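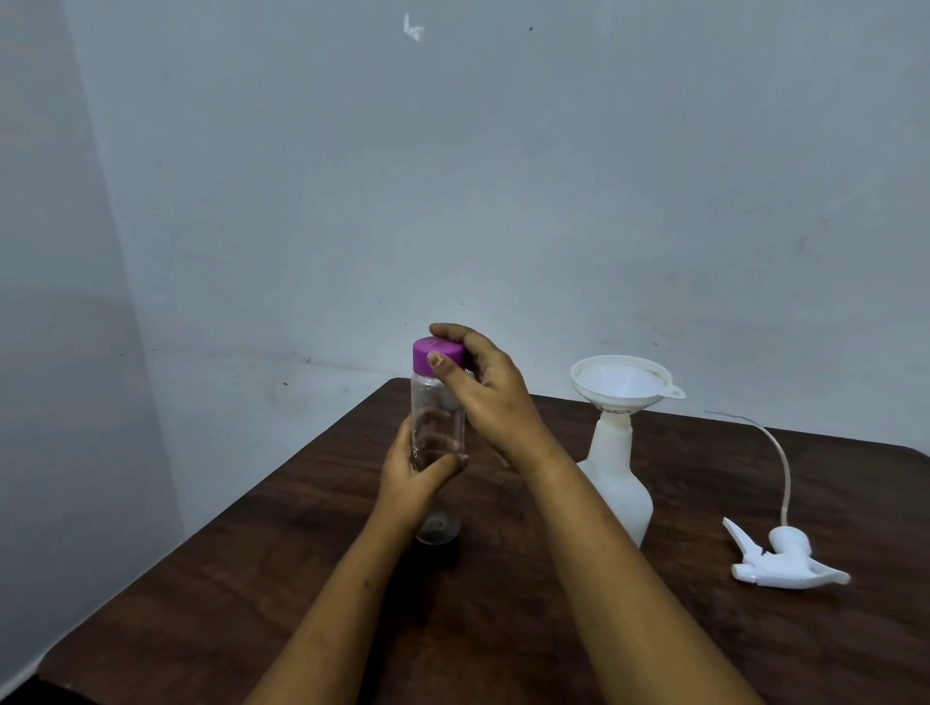 My nephew starts dentistry this October, and over Sunday lunch he asked me whether I'd pick the same school again. I said yes straight away, then spent the drive home wondering if I'd meant it.

When I applied, I had a spreadsheet. It had 16 columns (yes, I was that person) and it covered pass rates, rent, distance from my mum's and how old the buildings looked. What it didn't cover was how soon they'd let me near a patient, and I now think that should have been the first column.

I ended up at Elodholm, which came 179th in whichever table I was clutching that year. We were on the clinic floor in our second year, shaking like leaves, doing check-ups on very patient pensioners. My friend Tae-yang Yeom went to Handau, miles above us in every list, and had hardly touched a real mouth until his fourth. He's a lovely dentist now, better than me at root canals, but he says his first six months in practice were pure terror. Mine were only mostly terror!

So I get a bit cross about league tables. A lot of what pushes a school up them is research, and I'm all for research – someone has to work out why fillings fail – but an 18-year-old choosing where to spend five years needs to know other things. How many chairs are there per student? Do the tutors stay, or is it a new face every term? Can you get an appointment book that isn't half empty?

Ring the school and ask. If they get sniffy about it, I'd cross them off. My nephew has two offers left to choose between, and he's phoning both on Tuesday.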